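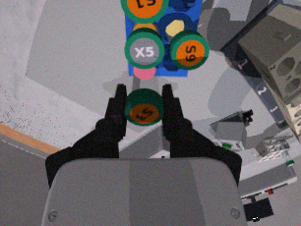 Vesetti Guesthouse Owners' Meeting
Minutes, September

Present: Renata Painemal (chair), P. Fuentealba, the Sinau sisters, the manager, and the undersigned, who was late and was given the minutes to write as a result.

1. Previous minutes
Approved, after Mr. Fuentealba asked that "shouted" be changed to "remarked." Changed.

2. Hot tub on the upper deck
The manager reported that the tub is still described on our website as "steaming under the stars." It has been off since spring. Two guests asked for money back and one left a poem in the guest book. The part has been ordered again. Agreed to take the line off the website until the tub does some steaming.

3. Breakfast
Long discussion. The elder Ms. Sinau would like to go back to cooked breakfast. The younger Ms. Sinau would like her sister to be the one getting up at five to cook it. The chair suggested eggs on weekends only, with fruit, bread and the good jam on other mornings. Carried, with one abstention from a person who doesn't eat breakfast and said so at length.

4. Pekine Bay boat transfer
The Pekine boatman wants $100 per trip, up from whatever we had been paying him, which the manager could not find written down anywhere. Mr. Fuentealba felt that guests should take the bus. It was pointed out that the bus stops 2 miles short of us and that the rest is uphill. Mr. Fuentealba felt that this was good for people. The manager will talk to the boatman and offer him lunch as part of the deal.
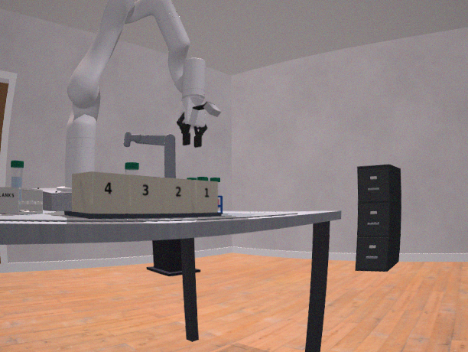

White robotic arm over a table with a long cardboard box.

5. Room names
The proposal to name the rooms after local birds was brought back for another try. The chair reminded everyone that last time we got as far as the cormorant and had to stop. Numbers stay.

6. Money
The manager presented the accounts. There is $2,000 set aside for repairs. Requests against it so far: garden room shutters, new mattresses, the tub, and a pizza oven. The pizza oven was not seconded. Shutters first, then the tub, then mattresses if anything is left. Mr. Fuentealba offered to fix the shutters himself and was thanked warmly. The manager will get a quote from a carpenter.

7. Reviews
Read aloud, as usual. The best one praised our "honest towels." No one could say what this meant but we are keeping the towels. A guest in the garden room complained about the rooster. The rooster belongs to next door and has been spoken to, or at least his owner has.

8. Any other business
Ms. Painemal asked that whoever has the master key to the linen closet bring it back. Silence. She asked again. The key was in the undersigned's coat - returned, with apologies.

Meeting closed at 9:40 p.m. Next meeting at the Sinau house, bring a chair.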